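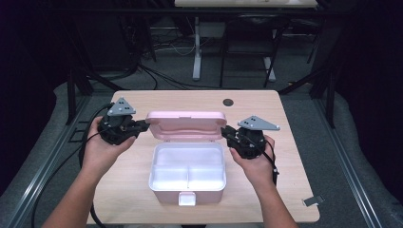
According to the Hurnwood Household Almanac, a box without inner walls is only "a drawer that can travel," and this remark is often repeated in writing on compartment boxes. A compartment box is a small container, usually with a lid, whose inside is divided by partitions. It is used for sewing supplies, jewelry, fishing tackle, medicine and stationery.

History

The oldest known boxes from the Samonte valley were carved from one piece of wood and had 2 compartments, for needles and for thread. In Lultidton the makers preferred tin, and the town register of one November lists 488 boxes sent to the market of Truritz. Plastic boxes replaced the tin ones slowly, as the older people did not trust the hinges.

Construction

Partitions can be fixed or removable. Fixed partitions are molded together with the base and are stronger. Removable ones slide in grooves, and small objects may pass under them when the box is shaken. A low partition makes it easier to take things out with the fingers, but it does not keep the contents apart if the box is turned over. Large models for fishing can have 18 compartments on 3 levels.

The lid is joined by a hinge or lifts off completely. Latches are the part which breaks most often.

See also: Sewing box, Tackle box, Truritz market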